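Skip to content
Home Courses Student Work Library Contact

Search student work Enter keyword Go

Packing and Checking a Games Case: Project Report
Mukthorpe College, Practical Organization Unit
26 November 2023

1. Background

The unit asked each student to pick an everyday container and look at how well it keeps its contents in order. I chose the metal case that holds chips, dice and cards for the Mulder games evenings. It gets borrowed, opened, used and handed back, and the next borrower often has to sort it before a game can start.

The first part of the project was done in April, when I collected the sign-out slips for the case. There were 493 of them. On 11 slips the borrower had written a complaint, mostly that dice were in with the chips or that a card box had been put back in the wrong spot. That is a small share, but most people do not fill in the comments line at all, so I did not treat it as a true measure.

2. What I wanted to find out

I had 2 questions. The first was whether the foam tray shows a person where things go without written instructions. The second was whether a short packing list would be worth adding to the lid.

3. Method

I set the case on a patterned floor mat with the lid propped up, so that the whole tray could be reached from the front. I looked at the contents as they lay and did not tidy anything first. Then I compared what was in each compartment with the packing order I had drafted at home. The draft went like this:

Chips first, flat, same colours together.
Dice next, all in the one kind of compartment.
Card boxes last, with the flap end up.

4. State of the case

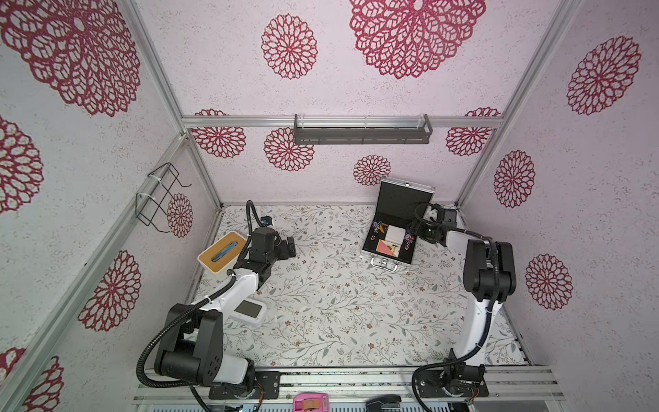
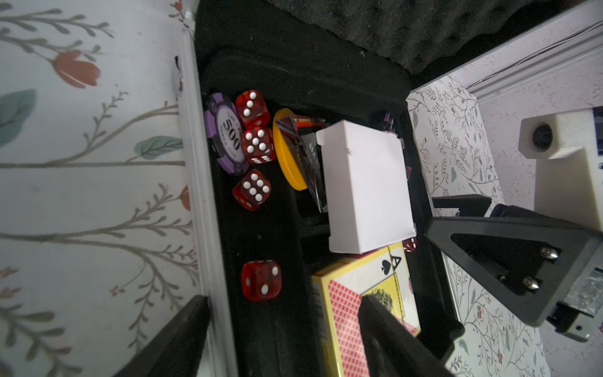

Dice, chips and a white box share the black foam in the closer view.

5. Results

The dice were the main problem. There were red ones in the left compartment and more in a column in the right compartment. A borrower opening the case would have to look in both places to gather a set. The red translucent dice with white pips are easy to see against black foam, so finding them is quick, but they take up space meant for other things when they spread out.

Chips were less of a problem but not tidy. A purple chip marked 500 was lying tilted, partly on its edge, and a yellow one was close to the dice. More purple chips were stacked toward the far edge of the case. My draft list says same colours together, and the purple ones were not.

The white box in the middle was the easiest thing to find. It is close to the size of a deck of cards, and its plain colour stands out. Its surface is a bit scuffed. The foam has slightly dusty patches, and I have added wiping it out to the list.

6. Discussion

The foam does part of the job. The compartments have rounded inner edges, and this makes it easy to get a finger under a die. What the foam does not do is say which compartment is for what. My answer to the first question is no, the tray does not explain itself.

For the second question I think a list in the lid is worth trying. The lining is black, so a white card would be readable. I priced a pack of plain card and a roll of double-sided tape at Trukby — both were cheap enough to buy out of my own supplies money.

I also looked at a replacement insert from Plukport with a separate slot for each colour of chip. I decided against it for now. It would have to be trimmed to fit, and I would sooner see if the list works first.

7. Limits

I checked one case, on one occasion, and I wrote the packing order myself. Another person might group things by game instead of by type, and the case may have been packed that way on purpose. The sign-out slips do not record which games were played.

8. Next step

Tape the list in the lid, leave it for one term and read the slips again.

Report no. 833

Recent student work
Sorting a Shared Cutlery Drawer
Labels or Colours? A Test With Paint Tins
Where the Board Game Pieces Go
Repacking a First Aid Kit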